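CHAPTER 6
Storing Dishes and Small Kitchen Items

By the end of this chapter you should be able to:
explain the difference between open and closed storage
choose a rack, stand or hook for a given item
plan a counter so that everyday dishes are within reach

Key terms: dish rack, plate stand, mug tree, reach zone

The dining hall kitchen at Gramwood has 54 plates and one short counter. For years the plates were piled in a deep cupboard, and the bottom ones were hardly ever used. When the room was rearranged one September, the everyday plates were moved into upright racks. A plate stored on its edge can be taken out without lifting the ones beside it.

Mugs raise a different problem. They do not stack well, and their handles chip. A mug tree holds them by the handle and takes up little space – the base is often no wider than a saucer.

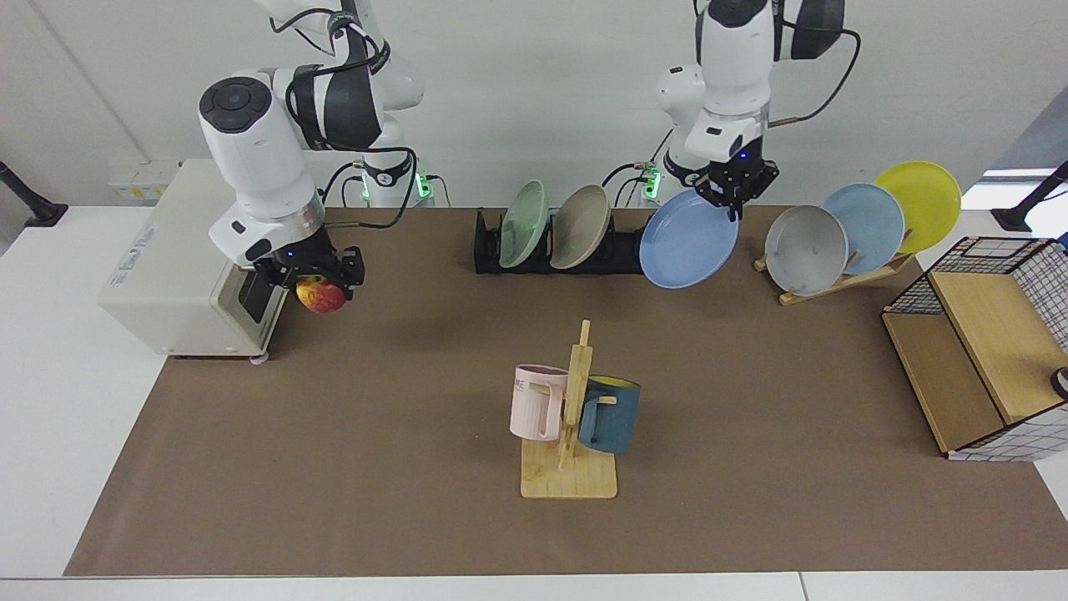
Figure 6.1 Counter storage: dish rack, plate stand with three plates, and mug tree.

Before reading on, list the dishes you use every day at home. Mark each one as stacked, hung or stored upright. You will need the list again for the activity on page 29.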